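Self-tape audio: lav noise floor vs. shotgun on a boom
Board: Working Actors > Self-Tapes and Home Setups

trosmont_reader
Posted November 7, 2024

Second callback request in a row where casting asked me to resend because of audio. Current chain: wired lav into the phone through an adapter, clipped at the sternum, reader off camera left. Peaks look fine but there is a steady hiss under everything, and it gets worse when I export. Room is a spare bedroom, carpet, one window, no treatment except a duvet on a stand behind the phone. Is the adapter the weak link, or is it the mic?

L_Carretero
Re: lav noise floor

Probably the adapter. Most of the cheap ones have a poor preamp, and the phone then applies automatic gain on top of it. When you stop talking, the gain climbs and the hiss climbs with it. Record 60 seconds of silence with the lav plugged in, then the same with the phone's own mic, and compare. If the lav file is louder, replace the adapter before you touch anything else.

Also check your export settings. Some editing apps normalize by default, and that raises the floor along with the voice.

nayloronset
Re: lav noise floor

Disagree on keeping the lav at all. For a chest-up frame you want a short shotgun on a boom, just out of shot, pointed at the mouth. A lav picks up shirt noise every time you turn to the reader. I did 2 years of tapes with one and the clothing rustle was worse than any hiss.
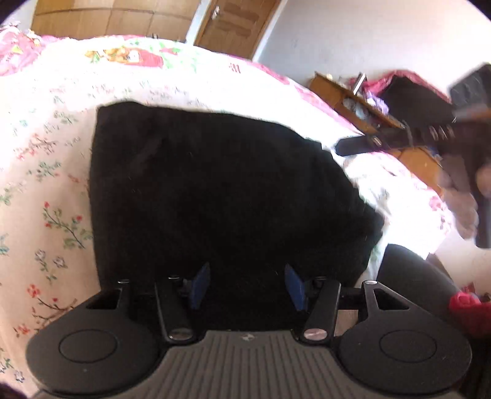 The other problem with a lav is level matching. Your reader is off mic, so you end up riding their volume in the edit, and the room tone jumps every time you do it. With a boom slightly wide of center, both voices land in the same space and the reader is simply quieter, as casting expects.

L_Carretero
Re: lav noise floor

A shotgun in an untreated bedroom will give you boxy reflections off the ceiling. Hard pass from me under 7 feet of clearance. A small hypercardioid is the better choice indoors if you insist on a boom.

nayloronset
Re: lav noise floor

Fair on the ceiling. Mine is higher than that. I'd still take a little room over rustle.

CasimiroN
Re: lav noise floor

Reader here, I tape other people at Stonstead twice a week. Both of you are solving for sound quality when the usual complaint is intelligibility. Turn off automatic gain if the app allows it, set the level on your loudest line, and leave it. Then move the reader back a step. That covers most resend requests I see.

trosmont_reader
Re: lav noise floor

Did the silence test. Lav file is clearly louder than the phone mic. New adapter ordered. Automatic gain was on, now off. Will try the boom once I can borrow one from the Olla people.

L_Carretero
Re: lav noise floor

Post both files when the adapter arrives. Same distance, same line, no processing.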